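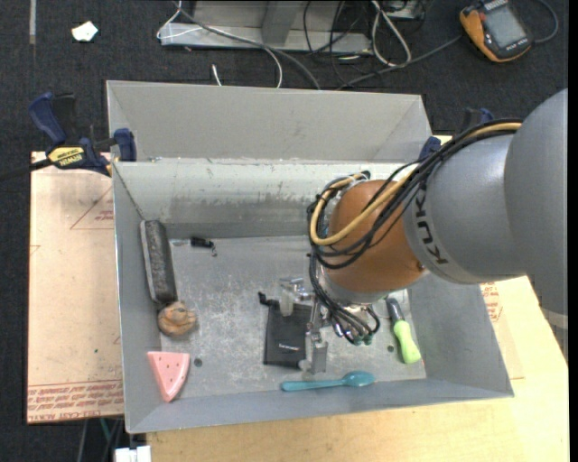 In defense of the junk bin

6/27/20

Every house I've ever liked had one. A bin, a drawer, a busted crate by the back door. Spoon in it. Some kind of tool. A drawstring pouch with who knows what inside. And every organizing book on my shelf (I own 5, yes, I know) says get rid of it.

No. Keep the bin.

The argument against goes like this. Everything needs a home, and a thing without a home is clutter. Fine. So you buy the dividers. I did, last September, a whole set from Borbély, 62 bucks, and spent a weekend sorting. Cords here, kitchen strays there, tools in the long slot. Lasted 2 weeks. Then a plastic spoon turned up in with the batteries and the whole system fell over, becuase a system like that only works if every single person in the house believes in it. Mine don't.

A bin asks for nothing. You drop it in. When you want the thing back, you look in one place. One! With the dividers I was opening slot after slot, trying to remember if past me thought a lint brush was "cleaning" or "clothes."

Rules, though. I do have rules. Hard sides, wide open top, no lid ever. A lid means stuff gets piled on the lid. Metal if you can get it, scratches don't matter and you can drop a screwdriver in from standing height. Keep it shallow enough that your hand hits the bottom without digging. Small loose things go in a pouch first, black cloth is fine, anything with a cord you can pull shut. Buttons and picture hooks sink otherwise and you never see them agian.

And don't empty it on a schedule. Empty it when you can't see the floor of it. Ours takes about 302 days by my count, my kids will say less.

A woman at the Horden flea market told me her bin was her to-do list. Broken handle in there, fix the handle. I like that a lot. Mine is more of a waiting room.

Anyway. The Borbély dividers are in the bin now, if anybody wants them.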